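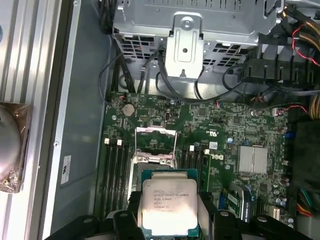
4.3 Recording processor placement episodes

The Wurnora guide promises a usable policy from 200 episodes. Plan on 600, and don't believe the training curve until you've tested on a tower it hasn't met.

1. Raise the load plate and retention lever fully before you hit record.
2. Start with the chip in the gripper, above the socket. Vary the start pose a little each time.
3. Lower slowly. Stop if the wrist view loses the socket.
4. Mark the episode good or bad yourself. The auto-labeller calls nearly everything good.

CAUTION: Keep the fingers off the socket contacts. Bent pins can't be trained around.
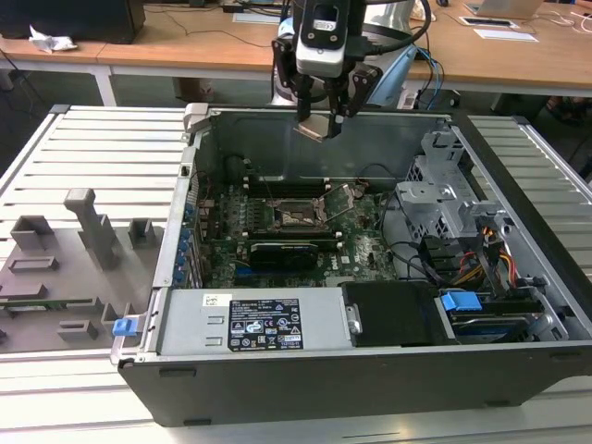

4.4 Checking camera agreement

Both views must be time-matched, whatever the status light says. Scrub to a moment when the arm is over the chassis and compare them. With the tower on its side and the panel off, the side camera should show the raised socket bracket and the part between the fingers. A lag of 2 frames is enough to spoil a grasp label — discard the episode.

NOTE: Keep the bad episodes in their own folder. Janaína Nogueira's filter script skips them, though check its output by hand.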